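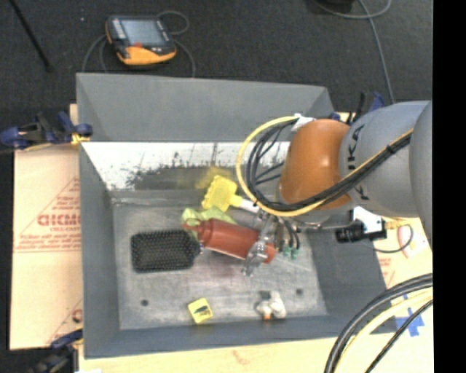
Home | Laptops | Drivers | Firmware | Visits | Forum

Grondska Service Center Open Day: Notes from the Driver Validation Floor

Grondska opens its notebook service center to outside technicians once a year, in March. Registration started at 8 a.m. and the tour group left the lobby half an hour later. Bags and phones went into lockers. Notes on paper were allowed.

The first stop was the validation floor, where driver packages are checked before they go to the support site. The floor runs 54 test benches. Each bench holds one notebook on AC power, a wired network connection and a serial console. All of the machines on display were from the Bondari line, the 14-inch and 15-inch models.

A package is installed on a clean system image first, then over the previous release. The second case takes longer and produces most of the failures. According to the floor staff, the usual fault is a leftover audio service that blocks the new one from starting. The installer returns code 0 and the device still shows a warning icon in Device Manager. Anyone who has done field work on these units will recognize it.

After installation, each notebook goes through 100 sleep and resume cycles. The script records wake time, Wi-Fi reconnect time and touchpad response. A touchpad that fails to respond once is enough to send the package back. Graphics drivers get an extra pass with an external display attached and removed during playback.

The firmware room is next door and smaller. Updates are applied with Tai, an in-house flashing tool that reads the board revision and refuses a mismatched file. The public version lacks this check — a question came up on that point and the reply was that it is planned. Four board revisions are currently supported. Older boards stay on their last release.

Lunch was sandwiches in the second-floor hallway. Seating was short.

The afternoon covered storage. Salska, the supplier of the diagnostic software, showed a new build that reads SSD wear data without booting into Windows. It ran from a USB stick and finished a 600 GB scan while the presenter was still going through the menus. Export is to plain text only. The build is not yet available for download.

Parking is behind the building, and the entrance is on the north side. Handouts included the error code list for the Bondari installers, which is worth keeping at the bench.

Contact | Privacy | Copyright, all rights reserved | Back to top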